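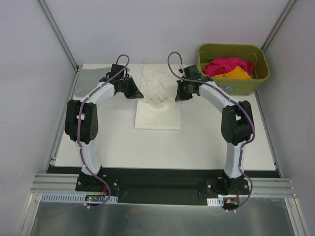
*La celda de los dos brazos, con la toalla doblada y el trapo fino encima.*

Mayo, casi medianoche

Otra parada. La tercera desde que Kjell Bråten nos aseguró que el asunto del brazo derecho estaba «cerrado». Cerrado está el parte, eso sí: lo firmó él mismo antes de irse a comer.

Apunto lo que pasó mientras me acuerdo. A las 11 de la mañana arrancamos la serie de doblado. Los primeros ciclos fueron limpios y Thu Hầu hasta bromeó con irse pronto. Luego la muñeca derecha se quedó a medio giro, la pinza siguió cerrada con la tela dentro y el brazo izquierdo continuó tirando como si no pasara nada. El registro dio el código 3873, pérdida de comunicación con la articulación. La parada por software tardó 800 milisegundos en llegar al otro brazo. Ochocientos. En el manual de Dedel pone 60, y ese era el número que nos enseñaron con tanto orgullo en la presentación.

No se rompió nada, salvo el trapo. Pero Lợi Văn tenía la mano puesta en el marco y estaba a punto de meterla para soltar la tela. Si lo hace un segundo antes, esta noche escribo otra cosa.

Kjell dice que es el programa. Siempre dice que es el programa, porque el programa lo hace Vương y el cableado lo hicimos con él. Yo miro ese cable morado que hace un bucle por encima de la muñeca, sujeto con unas grapitas blancas, y no me creo que pueda pasarse el día entero retorciéndose sin protestar. Kosmas movió el cable a mano con el brazo apagado y el tester no marcó ningún corte. Para Kjell eso lo demuestra todo. Para mí demuestra que el cable está bien cuando no trabaja.

Tampoco me fío de la lucecita verde de la pinza. Esta mañana seguía encendida con la muñeca muerta. Me dirán que indica corriente y nada más. Pues que lo escriban en algún sitio, porque Lợi la miró antes de acercar la mano y entendió lo que entendería cualquiera.

Larysa Holovko llamó por la tarde desde Gamine. Quiere la demostración con toallas tal como está prevista, «a velocidad reducida». Le pregunté si a velocidad reducida la parada llega antes. Silencio, y después que lo consultaría con la gente de Oranus.

Mañana: pedir por escrito la prueba de parada con los dos brazos en marcha, cambiar el cable derecho aunque Kjell se ofenda y que la seta corte los dos a la vez, sin pasar por el ordenador. Hasta entonces he quitado el fusible y me lo he traído a casa en el bolsillo del abrigo.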